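6 February 2020

Desk day at last! I've been promising myself this since November and today I ran out of excuses.

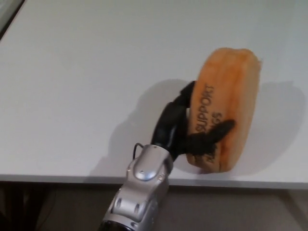 What stayed and what went

The orange foam block stays. It says SUPPORT up the side in black and a bit of the other printing has smudged, but I do love the colour – proper pumpkin – and it cheers up a white table no end. Petronella thinks it ought to go in the bag with the old Zavora mugs and the conference pens. She can think what she likes!

Gone: three dried-up highlighters, the Gosska calendar, a stapler that only ever bit me, and nearly 300 old receipts (mostly for sandwiches, which was a bit sobering). I found my spare keys too, the ones I had that big row with myself over, tucked inside a Jevoten catalogue.

After tea

Wiped everything over and then couldn't settle, so I moved the lamp to the left, didn't like it, and moved it back. Petronella rang at six and we talked for ages about her stairs carpet. She still wants the beige.

Drawers tomorrow, if I can face the bottom one. Must buy bin bags and something for supper – there are only two eggs left.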